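How to test a chore robot claim before you believe it

Pick one dull job, such as folding towels. Ask the seller for 58 tries in a row, uncut, in a room the machine hasn't trained in. Stornura's clip showed one fold, sped up.

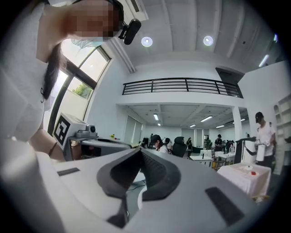

Next, move the basket a foot to the left and start over. Write down every time a person steps in, even to nudge a corner. Then time yourself on the same pile. If the robot needs 360 seconds a towel, keep your money and fold them yourself.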